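Why Does a Ski Jacket Keep You Dry?
A page for curious kids, by Bilal Khasawneh

When it snows, your jacket has two hard jobs. It must stop the melted snow from coming in, and it must let the sweat from your body go out.
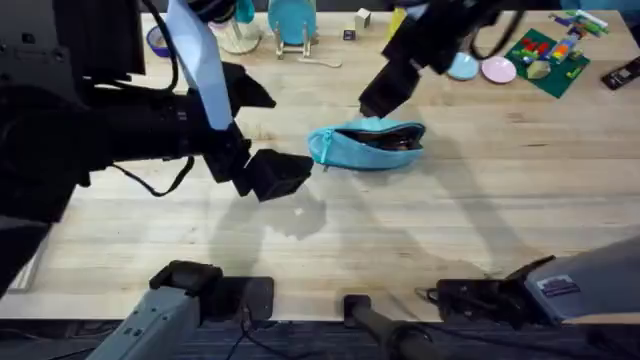
These two jobs are almost opposite, so you can ask: how can one piece of cloth do both? To understand it, we must look at water, and at very small holes.

Water comes in two sizes

Water in a drop is a big crowd. Even one small raindrop holds more tiny water pieces than you could count in your whole life. The pieces are called molecules, and in a drop they hold on to each other strongly.

Sweat begins as a liquid too, but when your skin is warm, some of it goes into the air. Then it is called water vapour. In vapour, the molecules are not holding on to each other. Each one flies alone, and you cannot see it.

So a drop is like a whole school walking with everybody's hands joined. Vapour is like one child running alone. If the door is narrow enough, the child can go through it, and the school cannot.

The secret layer

Inside many ski jackets there is a very thin sheet called a membrane. You will usually not see it, as it is glued to the back of the outside cloth. Some membranes are full of holes which are much too small for your eye. They are so small that a drop of water cannot push itself in, but the vapour can pass.

Other membranes have no holes at all. They work in a different way. The vapour goes into the material on the warm side, travels through it little by little, and comes out on the cold side. This sounds like magic, but you can think of how a smell of onion can go slowly through a thin plastic bag in the fridge.

My neighbour in Surkthorpe, Mrs. Ekström, was skiing when she was a girl in a jacket of thick wool. She told me that in the morning it was very warm, and in the afternoon it was as heavy as a wet dog. Wool is still a wonderful material for socks and for the layer near your skin. For the outside, in wet snow, most people choose something else now.

What does the number on the label mean?

Go and look at the label of a ski jacket. Maybe it says 10K, or 10,000 mm. What is this number?

It comes from a test. Imagine a tall tube, open at the top, standing on a piece of the cloth. Somebody pours water in the tube. The higher the water, the more it pushes down on the cloth. The testers watch until the water begins to come through. If this happens when the water is 10 metres high, the label says 10,000 mm, because there are one thousand millimetres in each metre.

Ten metres is as high as a house with three floors! Real laboratories do not need a tube so tall. They have a machine which pushes the water with the same strength.

You may ask why a jacket needs to be so strong, when no snow cloud pushes like this. But think of what you do on the ski hill. You sit on a wet chairlift. You kneel to fix your binding. You fall on your bottom. Each time, your weight pushes the water against the cloth, and your knees push very hard because they are small.

Holes that we make ourselves

A membrane does not help very much if the jacket has other holes, and every jacket has them. When two pieces are sewn together, the needle makes a hole for each stitch. A child's ski jacket can have thousands of stitches. A boy in my winter class once counted the stitches in the hood and the two sleeves of his old jacket. He arrived at 2293, and then he was too tired for the pockets.

For this reason the maker puts a tape over the stitches on the inside. If you turn your jacket inside out and there is no lining in the way, you can see it: a smooth, flat stripe which follows the seam. "Fully taped" means that all the seams have tape. "Critically taped" means that only the most important ones have it, such as on the shoulders and the hood.

The zipper is another place where water likes to enter. Some jackets have a flap of cloth over the zipper. Others have a zipper with a thin coating, so the teeth are hidden. And of course the best zipper of the world does nothing when it is open – this is the most common way to get snow inside your jacket.

Why do drops roll away?

Put a few drops of water on a new ski jacket. They sit there like small glass balls, and when you tilt the sleeve they roll off. The outside cloth has a finish on it which water does not like to touch. It has a long name, durable water repellent, and people say DWR for short.

The finish becomes weaker with time. Dirt, sunscreen, and the straps of a backpack rub it or cover it. Then the drops stop rolling. They become flat and make a dark spot, and we say that the cloth is "wetting out". Many people think now that their jacket is leaking. Often it is not. The membrane is still keeping the water outside, but the cloth on top is full of water, so the vapour has difficulty leaving. You feel cold and damp from your own sweat.

The good news is that you can often repair this at home. An adult can wash the jacket as the care label says, rinse it very well, and then dry it on low heat if the label allows it. The warmth can help the finish to work again. If it is still flat and dark after this, there are sprays and special washes which put on a new finish. Please do not use fabric softener, as it leaves a layer that spoils the finish.

Try it yourself

You need: a paper towel, a piece of an old cotton T-shirt, a candle stub (not burning), a spoon and a cup of water.

Cut 2 squares from the T-shirt. Leave one as it is. Rub the candle hard all over the other one, on both sides, until it feels stiff and a little slippery. This takes longer than you expect, so change hands when your arm is tired.

Lay both squares on the paper towel. Put one spoon of water on each and wait 60 seconds.

Lift the squares and look at the paper below. Which side is more wet? On the waxed square, did the water make balls, or did it spread?

Now the second part. Take the waxed square, hold it tight over your mouth and breathe out. Then do the same with a clean, dry square without wax. Through which one does your breath go more easily? You will understand why people who wore waxed coats in the past were dry from the rain, and not always so dry from the inside.

Some words to remember

Molecule: a very tiny piece of something, for example of water.
Vapour: water which has gone into the air as single molecules.
Membrane: a thin sheet which lets some things pass and stops others.
Seam: the line where two pieces of cloth are sewn together.
Breathable: this word is for cloth which lets vapour go out. The jacket is not really breathing, it has no lungs.

If you do the candle test at school, wax two or three different cloths and compare them. Denim is interesting, and so is the nylon from a broken umbrella. The next page in this series is about mittens and gloves, and why your fingers are warmer when they live together.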